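Wanted: Someone Who Can Stand Being Alone With Clocks

Posted 11 November 2024 by Magnus Skinner

Sutherland Clock & Case is looking for a part-time bench assistant at our shop in Rurmont. The job is 4 days a week, it pays an hourly wage we can discuss without embarrassment on either side, and it comes with a parking space that fits a small car or a large one driven with conviction.

We fix clocks. Mostly mantel clocks, wall clocks and the kind of tall clock that arrives in three pieces with a note from somebody's uncle. We also repair the cases, which is the part of the trade people forget exists until a cat gets involved. We don't do watches. You will say this on the phone more often than you will say your own name.

What the work is

You'd spend your mornings taking movements apart, cleaning them, and laying out the pieces in an order that will still make sense after lunch. Afternoons are case work: regluing loose joints, patching veneer, cleaning off old polish, and deciding how much of a scratch is damage and how much is history the customer will want back if you remove it. Between those you'd answer the door, write up tickets, and explain to callers that a clock that has been silent since their wedding won't be ready by the weekend.

There is a waiting list. It is long, and the people on it are polite in a way that gets harder to bear each month.

Who we'd like

You don't need to have repaired a clock before. Our last assistant came from a bakery and was very good, and left only because she married a man in Groladeo and the drive was 2 hours each way. You do need steady hands, decent eyesight (with or without help), and the ability to lose a very small screw without making a speech. Some woodworking would be welcome. A strong opinion about spray lacquer would be welcome too, as long as it's mine.

You should be able to lift 10 pounds all day and something a good deal heavier twice a week, with me on the other end of it complaining.

Please don't apply if ticking bothers you. One applicant found this out about himself at the interview, and we all felt bad.

The trial afternoon
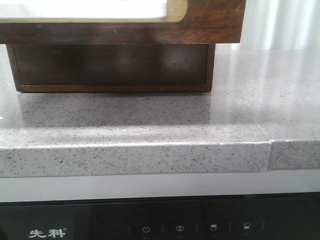
We don't ask for a portfolio. If your letter makes sense, we'll invite you in for a paid afternoon and hand you a wooden case to look over, and you'll write down what you'd do to it and what you'd leave alone. Take something with a stepped shape, a wide reddish-brown frame sitting over a narrower, darker base, and scuffs along the lower rail. Would you try to bring the two browns closer together? Would you touch the worn spots at all? I have my own answers and have been argued out of them before, so show your reasoning. "Sand it" is an answer I've received, and I keep that letter in a drawer.

After that we'll have coffee and you can ask me anything, including why the shop clocks all disagree.

Hours and practical matters

We open at ten and close at five, with a proper lunch. You'd start in March, when the back room has heat you can rely on. Aprons and tools are supplied. Bring your own tweezers if you're the sort of person who has a favorite pair, and I suspect you are if you've read this far. Your first few months would be spent mostly beside me, and after that I'm told I become easier to find but harder to interrupt.

To apply, write a letter of one page or less telling me about something you fixed and something you made worse. Mail it or drop it through the slot at 642 Flerkness Road, Rurmont. I read everything. I answer slowly, and by hand.

Magnus Skinner
Sutherland Clock & Case

Recent notices
Part-time school bus driver, Rurmont
Altos wanted, Groladeo Community Choir
Weekend help at the Flerkness Road garden center
Piano free to anyone with a truck
Evening class in chair caning, places left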